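Folk Costume Loan Project – Final Report
Dong-hyun Baek
Intercultural Events module, second year

1. What the project was

The Godutico festival in Tutmont runs every September and has a dance evening, a food street and, until this year, no costumes on display at all. The groups bring their own, wear them for forty minutes and pack them up again. My project was to plan a small loan exhibit of regional dress from the two partner towns, Tutmont and Pemar, write the labels, and see if people came. They did, mostly. Numbers in section 4.

Budget was 1000 for everything, including transport of the Pemar boxes. Spent 647. The rest went back to the festival office.

2. Getting the clothes

Harder than planned. I wrote to both town museums in spring. Pemar answered in a week, Tutmont never did, so the Tutmont side came from families and from the Abou Zeid dance school, which has a storeroom of old stage costumes plus a few real ones mixed in. Sorting the real from the stage took two afternoons. Rule of thumb from the school – look at the inside seams. Hand stitching, uneven, often mended. The stage ones are machine sewn and have snaps.

Things we borrowed: wedding vests, aprons, head scarves, one shepherd's coat that weighed a ton and smelled of sheep the whole week. No shoes. Shoes get worn out, people don't keep them.

Loan forms were a mess at first. My first version didnt say who pays if something gets torn. Second version did, and one family pulled out when they read it. Fair enough.

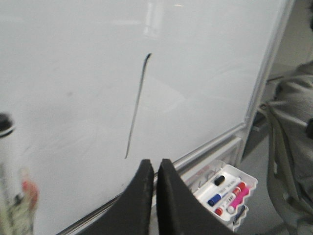
Why were the aprons from Pemar hung separately from the vests?
The dyes were the reason. Pemar red comes off on pale wool if the two rub together, and the museum asked for a gap between them.

3. Labels and translation

Each label had three parts: name of the garment, when it was worn, who lent it. Two languages. The word for the married woman's scarf is different in Tutmont and Pemar, and both sides think theirs is the proper one, so we printed both. Took longer to agree on than all the other labels together.

Font too small. Older visitors kept leaning in over the rope. Would go two sizes up next time, and put the lables lower for kids. 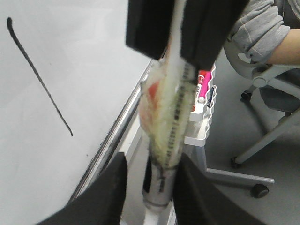
Fig. 2. Working session, project room.

4. Visitors

The festival had 3866 entries over the whole run. Of those, some 2566 passed through our hall, going by the door clicker. That includes people cutting through to the food street, no way to seperate them out. Busiest time was just before the dance evening, slow all morning.

Comment book, short version:
- more on how the embroidery was done
- chairs
- why no men's hats
- a lady from Pemar recognized her aunt's apron and wrote half a page about it, best thing in the book

5. What I would change

Start the loans earlier, before the dance groups go on summer tour. Ask families in person, letters don't work. Get someone from Abou Zeid to show how the sash is tied – people asked every day and I did it wrong at least twice. Some kind of try-on corner with the stage costumes, those can take it.

The Pemar museum wants its boxes back by the end of the month, two are still in the hall office. Loan forms and the full label text are in the appendix.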